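Ticket 1159 - Tratik hand: outer finger lags on close
Project: student robotics club, pick and place
Status: open, waiting on part

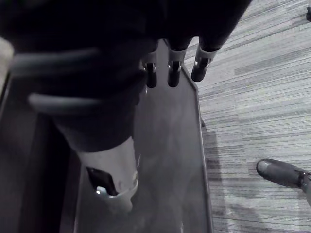
Wrist camera view, hand over the grey panel. The outer finger is the one angled away to the right.

Reported: On a close command the outer finger starts late and stops short. The other two reach position. Fault shows on 142 of 212 cycles in the log.

Tried so far:
- Power cycle, then re-home. No change.
- Reloaded last term's finger settings from ticket 329. Worse, so put back.
- Loosened both straps one notch in case the cover was pulling on the finger. Fewer faults for the first few minutes, then the same as before.
- Swapped the outer and middle motor leads at the board. The fault stayed with the outer finger, so the board channel is fine.

Update, 16:40: Ran the outer finger alone with the cover off. It sticks at the same point each time, a bit past halfway. Tendon looks frayed near the guide. Kesico list the tendon but not the guide - Plastelton may have one.

Next: Fit new tendon, re-tension, run another 212 cycles with the cover back on. Please don't use the hand for the Shaikh Cup practice runs until this ticket is closed.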